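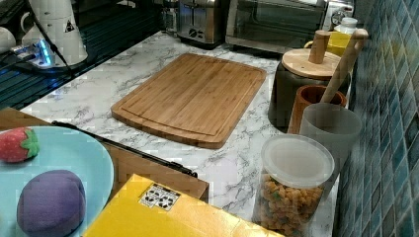

Is the Serik really the car that won the 1000 cc class at the first Statcombe hillclimb? I don't know, and after a week with the papers I doubt the seller does either.

What he has is a logbook with a chassis number, 738, written in two different inks. The seven is in blue-black and the rest is in something that looks like ordinary biro. Then there's a letter from a previous owner who "always understood" it was the Statcombe car. Everybody always understood. I've been going to historic meetings long enough to have met three cars that were all the one and only works spare, and two of them were in the same paddock.

The engine is a better story than the chassis. It has the Šťastný head on it, the alloy one with the short ports, and I had my torch in there for a good while and couldn't find anything to complain about. Compression was even across all four. But a good head proves somebody bought a good head. They were sold over the counter to anyone with the money, and half the specials in the state had one by the end.

Gearbox is an Urnach, close ratio, noisy in second. He told me they're all noisy in second. I've driven one that wasn't.

Went back through the old programs after tea. The Statcombe entry list gives a Serik in the small class, dark green, no chassis number of course, because why would they. The one for sale is red. I scratched about under the dash and behind the seat pan and found red, then primer, then bare metal. No green. He says it was stripped in the seventies. Could be. A lot of evidence seems to have been stripped in the seventies.

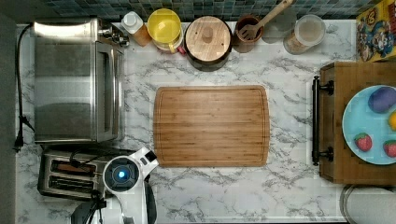

And the tail is wrong, or I think it is. In the one decent photo of the hill car, taken from the outside of the hairpin, the fuel filler is on the left and there's a row of louvres behind the driver's head. Ours (listen to me, ours) has the filler on the right and no louvres. Tails get crunched and replaced, I know that. I've crunched one. But if the tail's been replaced, and the paint's been stripped, and the logbook was filled in with two pens, I'd like to know which bit of it went up the hill.

Rang round a few people to see if I was just being sour.
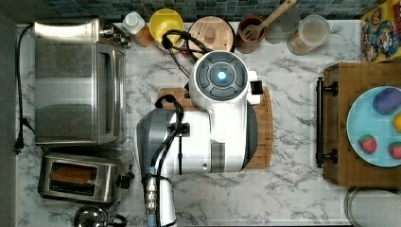 Ott Raudsepp reckons I'm asking the wrong thing altogether. Buy it as a Serik, he said, pay for a Serik, and if somebody turns up in ten years with a photo of the green one parked next to it then you've lost nothing. He also said the scrutineers won't care about Statcombe so long as the belts are in date and it doesn't drip on their shoes.

Fair enough, except the price isn't for a Serik. The price is for the Statcombe Serik, and the gap between those two would pay for an engine rebuild and a set of tyres. Ott went a bit quiet when I told him the figure.

Esi Gyamfi was more use. She has the results sheets from the club's early years and will look up the times for me. If the winning car was as quick as people say, it can't have been running the gearing this one has. She did warn me that the first year was hand timed and the man on the bottom flag was a friend of the winner, so I'm not to get excited by tenths.

Drove it before I left, only down to the servo and back. I'd have liked to hate it. It pulls cleanly from 500 revs lower than I expected, the steering is lovely, and it wandered under brakes on the way home in a way that could be the shoes or could be a bent front beam. He said shoes. I wrote down beam, with a question mark.

To do before I ring him: get a proper photo of the number stamping, without the grease. Find out who filled in the logbook. Ask whether he'd take the Statcombe line off the receipt and knock the money off with it. I suspect the answer to that last one will tell me what he believes.

Ten past eleven. Bed. The oil stain on my good trousers is his too.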